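About Mandix

2 min read
3 February 2019, by the owner of Mandix

Hi, and welcome! I started Mandix because I couldn't find a decent loose tea within 30 miles of my house, and I got tired of paying more for shipping than for the tea. The first order was a sack of Simões black, split up on my kitchen counter (my poor scale never recovered). 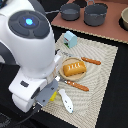

Praler, August

We moved into the old feed store on the corner and I finally got shelves! These days I blend everything in small batches, and we've mailed out roughly 3,000 tins so far. The Nistska Smoky is still the one people write to me about, and yes, I'm making more.
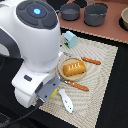
My tasting rules are pretty loose. I drink every new blend plain, then with milk, then cold the next day, and if I still like it, it goes in the shop. Labels take me way longer, mostly because I can't leave colors alone. The spring blend is getting a bright yellow one, same sort of yellow as the pad along the edge of that gray gripper, with plain black lettering. Samples are free with any order, just ask for one in the notes box!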